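Subject: Re: [cell-planning] Second arm, what to put in the budget for next year
From: Dinesh Shetty
To: cell-planning list
Date: 22 September 2018

Hello all, I answer the mail of Lorna below, and I add what I learned from our own two-arm table.

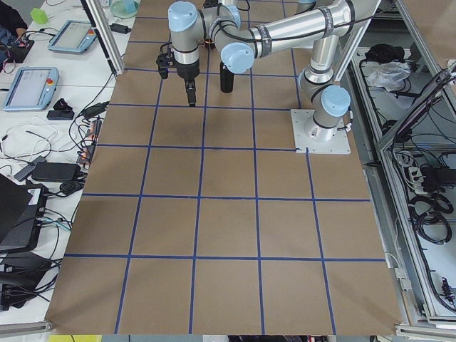 Lorna Mercado wrote:

> We have one arm from Vonness running on a bench, and the management
> agreed in principle to a second one. The quote for the arm is clear.
> What I cannot find is what other groups paid for everything else:
> frame, table, power, grippers, spare cables. Benjie Rivera told me to
> take the price of the arm and add a third. Angelica Tagle says that a
> third is much too low. Who is right? Also, is it better to buy the
> cabinet and the frame together from one supplier, or separately? I have
> to hand in a number before the end of March, and I would prefer not to
> ask for money two times.

Dear Lorna,

I think Angelica is closer to the truth, at least for a first two-arm setup. For a group which already has a good table and enough power outlets, Benjie may be right also. We did not have these things.

Our order was split in four parts. I write them in the sequence in which we should have ordered them, and we did it in another sequence.

1. Table and frame. We took the table with the metal rail and the aluminum posts from Barkska. The posts were a separate line in the quote and I almost missed it. Please ask if the brackets are included. In our case they were not, and the brackets and screws came to 286 dollars extra. The delivery was slow, seven weeks. The arms were already in the building by then and we could not mount anything.

2. The arms. You know this part. I would only say that you should check which things come in the box with each arm. Every arm of ours has its own teach pendant, so with two arms you need a place for two pendants. We did not plan for it, and they lie on the white side table together with the cables. It works, but a pair of wall hooks or a small shelf should be in your list. It costs almost nothing compared to the rest.

3. Tools for the end of the arm. We have a two-finger gripper on one arm and a different tool on the other. The gripper was 2509 dollars with the mounting plate, from Urkero. Their first offer did not have the plate in it. Please read this line carefully, and ask that the plate fits your model of arm. If you want a camera at the wrist, ask for the bracket in the same mail, because a bracket made later in the workshop needs hours which nobody has written in the budget.

4. Power, cables and storage. This is the part where I made the biggest mistake. I wrote one line "accessories" and I put a small sum there. Then we bought power strips, longer network cables, adapters, cable ties, and again power strips. Lilibeth Enriquez keeps our purchase records, and she found 168 dollars for power strips and extension cords only. Each item is small, but every order must be signed, and this takes more time than the money is worth. I advise you to make one big order of these things, with spares.

About cabinet and frame: we bought them separately, and I would now buy them together. Our cabinet is also aluminum-framed and open, and it stands directly at the table, so the cables can go down inside it. The open compartments are practical when you must change a plug. They also fill very fast with bags and coiled cables. If you have the money, take one more shelf than you think is necessary. Vestergaard made us an offer for both together, but it came after we signed for the table, so I cannot tell you if their quality is good.

One place where you can save is the work surface. We asked for a price for a machined plate with a printed grid, and I found it too expensive for the stage where we are. For now we have a big sheet of cardboard on the tabletop and we made the grid with dark blue tape. It is good enough to say "put the part in this cell", and if the layout is changed, we pull the tape off and start again. The cells are not made for measuring – for this you need something better, and I keep a line for the real plate in next year's plan. I would do the same again, first the cheap surface and later the good one, when you know where the arms must stand.

Please also think about the position of the second arm before you order the frame. The two arms share the space over the middle of the board, and the posts must not be in the way when an arm folds. Draw it on paper in real size if you can. We moved one post on the drawing three times, and this was free. After the delivery it would not be free.

So my answer for your number: do not use a percentage. Make the four parts, ask for a written offer for each, and put a reserve on part 4 only. If the management wants one single figure, give them the sum, and keep the four parts in an attachment. Our management asked for the attachment anyway.

I have the order list as a table, without the prices of the arms, which I am not allowed to share. Write to me off the list if you want it. Benjie, if you still have the offer for the shorter posts, could you please send it to Lorna too? I think her room has a lower ceiling than ours.

With kind regards,
Dinesh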